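Our Lane: The Questions I Get Asked Most

I'm Dwight Simard, I've lived on Rimow Lane for 9 years and somehow I've become the person people ask about it. So I've written it all down (and will try to keep it up to date!).

Is it a private road?

No, but it looks like one, so I see why you'd ask. The council adopted it long before I moved in. That means potholes, drains and kerbs are theirs to sort out, and the hedges are ours.

Can two cars pass?

If both drivers are in a good mood. It's narrow, and most of us pull in close to the kerb and let the other one through. Please don't try it in a big van, use the Garkska Road end and walk the last bit. It's only 130 metres.

Where should visitors park?

On the tree side if you can, tight to the kerb, and not across anyone's gate. It's lovely and shady in summer, though you will get sap on your bonnet. I keep an old towel in the boot for that.

Why is the surface so rough?

Age, mainly. The top has worn down and the little stones have come through, so it's grippy enough for shoes but horrible on small wheels. My granddaughter gave up on her scooter after one go and now takes it to the park.
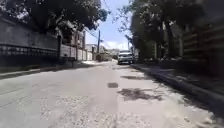
I did ask about having the whole lane resurfaced and was told we're on the list, at number 58. Last January we were at 61, so at this rate I'll be well into my eighties. I still think it's worth everyone writing in — they do log each letter, and Singhal Close jumped the queue that way.

How do I report a pothole?

Ring the highways desk on extension 321, or fill in the form online. Give them the nearest house number and say how deep it is. I put a tape measure in mine, which got a much quicker answer than "quite deep".

Who cuts the trees back?

A firm called Risinance comes out once a year, usually in autumn. If a branch is low enough to knock a wing mirror, tell me and I'll pass it on with the rest.

Can I put a skip out?

Yes, with a permit, and allow around two weeks for it to come through. Let the neighbours on both sides know first. A note through the door is fine.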